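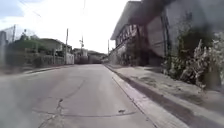
The curb detector on Ornar now runs without the lane prior. I trained it on 298 labeled street images and held out 53. The old version assumed a painted line on at least one side, and residential streets often have none, so it kept latching onto tar seams and long cracks and reporting them as road edges.

The change is small. Each candidate edge is scored on its height step as well as its contrast. A seam has contrast and almost no step. A curb has both, even under flat light when the shadow at its base is thin. Candidates that run across the direction of travel are kept for one more check, then dropped if the step stays under 13 millimeters.

On the held-out set, false edges fell from 200 to 13. Missed curbs did not change. Most of the remaining errors are at driveways, where the curb drops to road level and the step test has little to work with.

Ľubica Štěpánek wants the threshold learned instead of fixed. I'll try that in November, after the planner is moved over to Vovport.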